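About Sodico

Who we are

Sodico is a small company for kitchen and canteen supply, with its office and warehouse in Tedport. We sell cups, plates, trays, drying racks, storage boxes and many other simple things to schools, nurseries, sports clubs and offices. We also rent these things for short periods, for example for a summer fair or a staff party.

The company started with one van and a rented garage on Kwok Street. At that time we delivered only paper goods, and only inside the town. Customers began to ask us for cups which can be washed and used again, so we looked for good ones and bought a first stock of 700. All of them were rented out in the same July. After this we understood which direction the company should take.

Today we are nine people. Two of us work in the office, and the others are in the warehouse, in the washing room or on the road. Most of us came to Tedport from other places and we speak several languages between us, so please do not be shy to write to us in your own language. We will find the colleague who can answer.

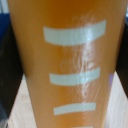 What we offer

Our catalogue has 987 articles. You can order a single article or a full set for a new kitchen. If you are opening a canteen and do not know what you need, send us the number of guests per day and the size of your room. We prepare a list with prices, and you can cross out whatever you already have.

Rental is possible from two days. We bring the goods in closed boxes and collect them after your event. You do not have to wash anything, but we ask you to empty the cups and to remove food from the plates. Broken or missing pieces are charged at the price which is written in your order, never more.

For schools we have the Briturari plan. In this plan the school pays one fixed amount for the school year and we replace worn pieces each term. The name comes from the first building we used as a warehouse, which had this word painted above the door. We never learned what it means, but the customers remembered it and so we kept it.

How we work

We try to keep every article in the catalogue for many years. It is annoying for a customer to buy a set of plates and later to find that the same plate is no longer made. Before we take a new product we ask the maker how long it will be available, and we keep a reserve in our own warehouse.

New articles are first used in our own kitchen. We drink from them, we stack them, we put them many times through the machine. When the print becomes weak or the edge becomes rough, we do not sell this article. It takes time and our catalogue grows slowly for this reason. 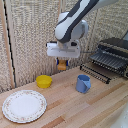
Robot arm holding a small block above the wooden countertop.

Visiting us

You are welcome to see the goods before you order. The showroom is on the ground floor, on the left side of the yard, and there is parking for customers in front of it. Please call one day before if you come with a group or wish to see large items, so that we can bring them down from the upper shelves.

Orders for delivery in Tedport should reach us before noon for the next working day. Outside the town we deliver once a week, and the delivery day for your area is written on your order confirmation.

This page was last changed on May 6, 2024.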